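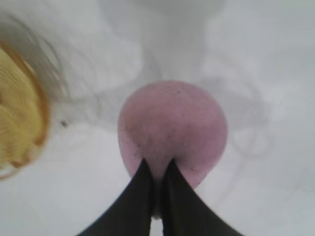

Felt balls are made at the Cestitz works in one hall and two side rooms, and the visit in March covered all of it in under three hours. The firm supplies craft shops, toy makers and a few schools. Its main line is a solid ball in dyed fiber, sold by diameter and by color, with no core and no thread. The muted mauve-pink is one of the older shades on the card. It has a matte, slightly fuzzy surface, and like any felt it holds on to dust: against a white surface the tiny dark specks on a pink ball are easy to see, sparse near the top and more frequent lower down. Much of the afternoon was spent on surface cleanliness, because the returns the firm gets are mostly for that.

Our guide was Eifion Powell, who runs finishing and inspection. Visitors sign in at the side door, leave bags in the office and put on overshoes. There were nine of us, mostly from small retailers, plus two people from Cantero, the company that buys the undyed stock.

Carding comes first. The fiber arrives in bales, is opened by hand and goes through a drum carder that the works bought used from a mill in Irnier. The carded web is torn into portions and weighed. Tolerance on the portion is 2 percent, checked on a bench scale with the air vent closed. The operator rejects light portions back into the feed and splits heavy ones. We were allowed to try this and were slow at it.

Wet forming takes place in the hall. Portions are rolled loosely by hand, then loaded into shallow trays with warm water and a small amount of soap. The tray machine moves in a flat circular path. A full load is 287 balls at the medium size, a figure set by the tray area. Run time depends on fiber and color; dark shades were said to take longer, though Powell put that down to the dye house and would not give a number. After forming, the balls are rinsed twice, spun and moved to drying racks. Rack spacing had been increased over the winter after a batch dried with flat spots.

Dyeing is done outside, by Bikon, before the fiber reaches the works. Shade matching is therefore done on loose fiber, and the finished ball reads a little darker. Two reference cards are kept for each shade, one for fiber and one for felt.

Finishing was the part I had come for. Dry balls are tumbled to remove loose fiber, passed over a mesh and then inspected on white surfaces under strong overhead light.

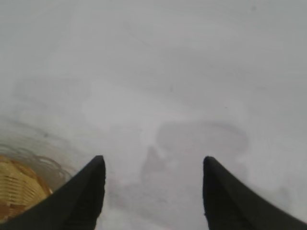

Inspection covers shape, size and surface. For shape, the ball is turned through two axes and compared with a ring gauge. Slight tapering at one side is accepted in the craft grade and refused in the toy grade. For surface, the inspector looks for specks, seams and pulled fiber. Specks that lift off with a soft brush are not a fault. Specks felted into the ball are, and these come almost entirely from the carding stage, usually after a change from a dark shade to a light one. The carder is cleaned between shades, and the first portions after cleaning go to a mixed bin.

Packing is simple. Craft grade goes out in bags of 500, sorted by weight and not counted. Toy grade is packed in trays with a paper sheet between layers. The bags are plain, closed with a paper label showing shade, diameter and batch.

Questions at the end were about minimum orders and lead times. Minimum is one bag per shade. Lead time is four weeks for shades on the card and longer for anything sent to Bikon as a new match. Seconds are sold from a shelf by the office, cash only. The tour leaves from the side door at 1:30, and parking is on the street behind the drying room.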